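Elogio de la ropa negra (y de repetirla)

Tengo 51 años y llevo desde octubre vistiéndome casi siempre igual. Lo cuento porque mi hermana me preguntó el otro día si estaba triste, y me hizo tanta gracia que aquí me tienes, escribiendo una columna entera para contestarle.

No, no estoy triste. Estoy comodísima. Abro el armario, saco algo negro, me lo pongo y a desayunar. Antes me pasaba media mañana delante de la puerta abierta, probándome una blusa verde que compré para una boda y que solo pega con unos pantalones que ya no me cierran (y que tampoco tiro, claro, por si acaso). Todas tenemos un «por si acaso» colgado de una percha, y ocupa muchísimo sitio.

La culpa es de Müzeyyen Ertürk, mi vecina de taller cuando yo cosía arreglos en la calle Gerner. Müzeyyen tenía cinco prendas buenas y las llevaba hasta que se rendían. Les cambiaba la cremallera, les volvía el dobladillo, les ponía un codo nuevo, y a quien le decía «otra vez la misma chaqueta» le contestaba: «¡Pues claro, si es mía!». Yo entonces me reía. Ahora le doy toda la razón. 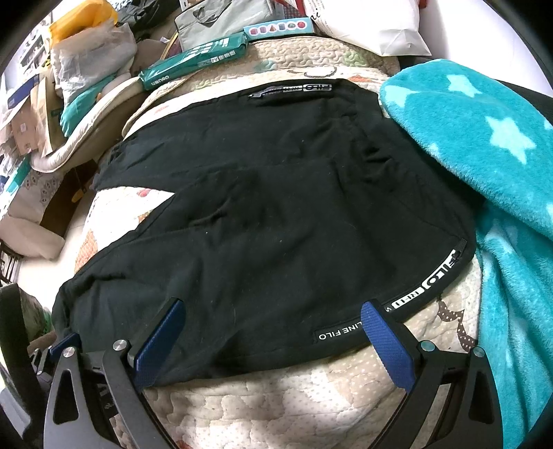 Negro, algodonoso y con sus arrugas, encima de la colcha.

Me dirás que vestir siempre de lo mismo es aburrido, y algo de eso hay. Echo de menos el amarillo en verano, por ejemplo. Pero lo que a mí me aburría de verdad era comprar: las rebajas, las colas, los probadores con esa luz que te pone cara de hospital, y volver a casa con una bolsa de Bamudico para descubrir que la falda costaba 40 euros y picaba. ¡Cuarenta euros por rascarse!

También me dirás que es fácil hablar cuando una sabe coser. Ahí te doy la razón a medias. Poner una cremallera tiene su aquel, lo admito, y la primera vez te sale torcida. Un botón, en cambio, se cose en lo que tarda en subir el café, y conozco a gente estupenda, con carrera y con hipoteca, que jubila una camisa porque le falta uno. Eso sí que me pone triste, hermana, ya que preguntas.

No pido que nadie vacíe el armario mañana. Yo misma guardo todavía la blusa verde, y cuatro pañuelos que no me pongo nunca. Solo digo que se puede ir dos veces a la misma cena con el mismo jersey y que los amigos te sirven el vino igual. Haz la prueba este fin de semana y luego me escribes.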